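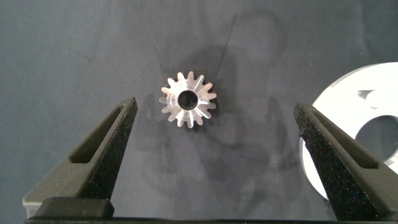

Hand-crank grain mill slips under load, replace one gear or both?

Posted by oatsandrye in Kitchen Equipment, Repair

I have an Oravec table mill that I bought secondhand three years ago. It grinds soft wheat without trouble, but since March it has started skipping when I put rye or dried corn through it. The crank jumps forward a little, there is a click, and then it catches again. If I open the burrs up to a coarse setting the skipping stops.

I took the side cover off. There are two bevel gears inside, a small one on the crank shaft and a large one on the burr shaft. The small one looks fine to me. The large one has worn tips on part of the rim, maybe a quarter of the way around, and the rest is good. The grease in there was brown and had flour in it.

Tulley sells the small gear by itself for a reasonable price. The large gear only comes as a set with the small one and costs a lot more. Can I replace just one of them? And is there any way to tell if it's the gears at all and not something else? I'd like to keep the mill if I can. I bake twice a week and don't want to go back to store flour.

I also don't know what kind of grease is safe to use. The manual that came with it is missing the last few pages.

Eckhard Lindemann

Check the shaft play before you order anything. Take the grain out, hold the burr shaft, and try to push it in and out along its length. If it moves at all that you can feel, the thrust washer behind the large gear is worn. When you load the mill with something hard like corn, the gears get pushed apart, the teeth only meet at the tips, and they skip. The worn tips you describe fit with that. A new gear in the same housing will wear the same way.

The washer is a cheap part. On the older Oravec mills it is brass and sits between the gear and the housing. You will need to do this:

Remove the hopper and the outer burr.
Loosen the set screw on the large gear and slide the gear off. If it is stuck, use a small puller. Don't pry against the housing, it is cast and it will crack.
Clean everything with hot water and dish soap and dry it right away.
Fit the new washer. If there is still play, add a thin shim behind it.
Put the gear back with the good teeth and turn the crank by hand. It should turn freely with a very small amount of backlash. If it binds anywhere, the shim is too thick.

As for one gear or both, I would buy the set if you buy any. Bevel gears wear into each other, and a new one against an old one is noisy and doesn't last. But do the washer first and run it for a few weeks. Mine had bad-looking tips too and it has ground rye every Monday since with no skipping.

For grease, get a food-grade one. It will say so on the tube, and NSF H1 is the rating to look for. Use a thin coat on the teeth. If you pack the housing full, it only picks up flour and turns to paste, and I suspect yours has had that problem. Also look at the felt seal on the burr shaft. It should be snug. If flour is getting past it, cut a new one from plain wool felt.

One more thing, dry your corn well. Popcorn is very hard on a hand mill. I crack it first on the widest setting and then put it through a second time.

millrace_608

I had the same thing and just bought a Zulance electric. 350 dollars. Never looked back. Hand mills are fine for camping.

brurnach_baker

Agree with the washer advice. I'd add that the set screw can come loose and let the gear slide back on the shaft, and you get the exact same click. Tighten that before you take anything apart. Mine had a flat on the shaft that the screw has to line up with, so turn the gear until you feel it seat.

I don't agree about the shim. I tried one and it wore out quickly. A second washer held up better for me, but my mill is a different size from yours, so measure first.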